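Tips for a Film Evening at Home, and for Keeping Your Discs in Good Health

by Ekrem Başaran
June 18, 2019

My uncle left me his film collection, 812 discs in supermarket boxes, and with it I inherited also the duty to show them to the family. We are now on our second winter of film evenings in the garage in Kocabaş Street, and I have collected some small advices that may save you a bad night.

Cleaning a disc

Hold it by the rim and the centre hole. Wipe with a soft cotton cloth from the middle straight out to the edge, never in circles. If there is a sticky fingerprint from popcorn butter, put one drop of dish soap in lukewarm water, wet the cloth a little, wipe, and then dry with a second cloth. Toothpaste is recommended on many pages. I tried it on an old western and the film now stops just before the duel, so I do not recommend it.

Storing

Discs should stand upright like books. I keep mine on a Lurkholm shelf against the inside wall, away from the window. Paper sleeves take less room than cases, but after some months I found fine lines on the discs I pull out most often, and these went back to their cases. Write the title on the spine with a dark marker. My uncle sorted by leading actor, which made great trouble for any film with two stars – we have changed it to the alphabet.

The screen

A white bed sheet is good enough if it is ironed and has no seam across the middle. Fold the top edge over a broom handle, close it with clothes pegs, and hang the handle from two hooks. A second handle at the bottom pulls out the wrinkles. In November I painted the garage wall behind it dark grey, and the picture looked stronger the same evening.

Sound

Do not put the speaker on the floor under the screen. On our concrete all the voices became muddy, and my mother asked for subtitles in her own language. A chair of normal height is fine. Put a folded towel under the speaker so it does not rattle the chair.

Popcorn without smoke

Use a heavy pot with a lid, three spoons of canola oil and three test kernels. When these have popped, take the pot off the heat, add the rest, wait half a minute and put it back. Salt goes in at the end. Soak the pot before the film begins, or you will scrub it at midnight.
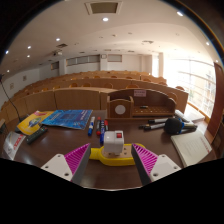
Before the guests arrive, I play the first five minutes of the film from the same seat where my mother will sit, and I correct the sound and the focus then. Check also that the player has its sleep timer off. Everything on the desk should be plugged in by daylight, and a bright power strip is a help – a yellow one like this, lying on dark brown wood, is easier to find when the lights are out than a black one. The small red switch on the white cube adapter is also easy to notice. Keep the drinks on another table, and let the projector fan finish by itself before you turn off at the wall.

Related tips
Popcorn Butter on the Couch: What Worked
Trorno Projector Bag, Sewn From Old Curtain
How to Mend a Cracked Disc Case
Stondska Folding Chairs: Fixing the Loose Leg
Blackout Blinds for a Small Lounge Room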